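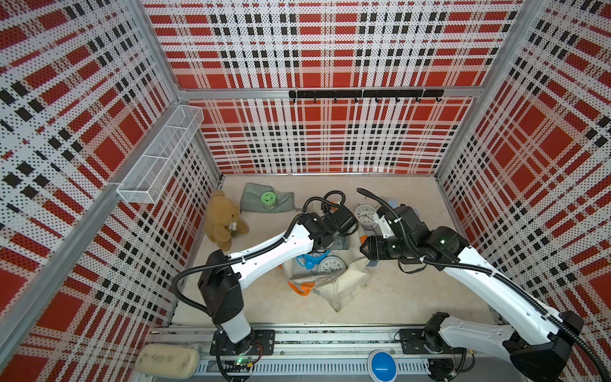 Clocks, a tote bag and 3,570 goes at tidying up

By Audrey-Anne Doucette

I've spent a good chunk of Thursday at Wovum watching two robot arms and a lot of clocks, and I'd happily go back for more.

The company is collecting examples for Zivel, its learning system, which is meant to pick up household jobs by studying recordings of those jobs being done. The total stood at 3,570 recordings when I arrived, and the people here want another 700 of them before the end of September. Each is one attempt at a task, start to finish, with the movements of both arms saved alongside the camera views.

I'd pictured a grey lab, I suppose. The working area has tartan walls instead, loud red ones, and a teddy bear sits in there with the clocks (I was quite taken with the bear). Mervin Chan, who runs the sessions, told me I could stay as long as I kept my elbows off the desk.

Bags are the big subject this month. A box keeps its shape when you reach into it, but fabric sags and folds and a handle can flop anywhere, so the team wants plenty of attempts with bags in them, good and bad. Yes, they keep the bad ones! A fumble gets a label and goes into its own pile, and Zivel sees some of those too. 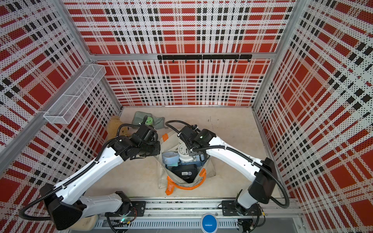

Iulian Ardeleanu reckons the fumbles are worth more than people think, and would like to see even more of them kept. A system that has only ever met perfect attempts, he told me, has no idea what to do once a strap slips. He'd also slow the sessions down a bit, as tired operators start doing everything the same way.

That set off a cheerful argument over the tea. Isabelle Robichaud wants speed, and variety from changing the objects more often. I couldn't pick a winner, and they've clearly had this one before.

Clocks are a good test, I'm told, as they come in such awkward shapes. Round ones, square ones, one with twin bells on top, and there's a big square one with a black frame that looked a proper handful to me. Put a few of those near a plastic bag with all its creases and there's an awful lot for two grippers to think about.

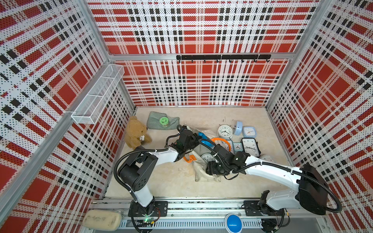
Photos: Wovum / Mareike Stöcker

A shift lasts 2 hours, and then somebody else takes over the controls. The best anyone has managed in one shift is 38 usable recordings, and the record holder wouldn't let me print a name. I was offered a try myself and said no, which I've regretted ever since.

Once the 700 are in, the whole lot gets checked again by hand and training starts on the new set. Mervin has promised me a look at the first results, and I'll write them up when I've been back.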